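July, 9:40 in the evening

Spent most of the day on parcels. The big one came before lunch, cash on delivery, and I had to borrow 100 from Benjie because I only had 500 in the drawer and the driver wanted 600 even. I paid Benjie back after I'd been to the machine. Javier says we should stop ordering this way and I agree with him, but the Plurik shop won't take a card from us.

Cleared the light wood table and started on the things for returns. The controller grip is going back to Trekex. I tried it for a week and it makes my thumbs ache. The earbuds I'm keeping. I'm saving the tissue paper as well, there is never enough when I have to mail something.
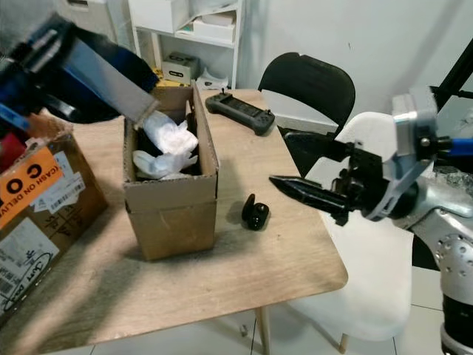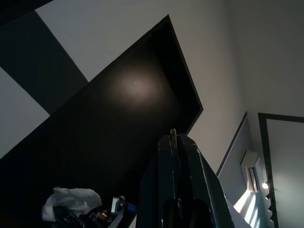 Javier wants to repaint before winter. He would leave the door casing dark and do everything else in one color. I said I'd think about it. Hakim quoted him 197 for the paint alone and that seemed high to me, so I'll call the other place in the morning.

The return form took longer than the packing. It asks for an order number and mine was in an old email, number 41 in a long list of receipts. Found it in the end. Printed it twice since the first copy came out faint.

Supper was rice and the last of the beans. Still have to sweep the tile and flatten whatever boxes I don't need. Joturum parcel is due tomorrow, already paid for.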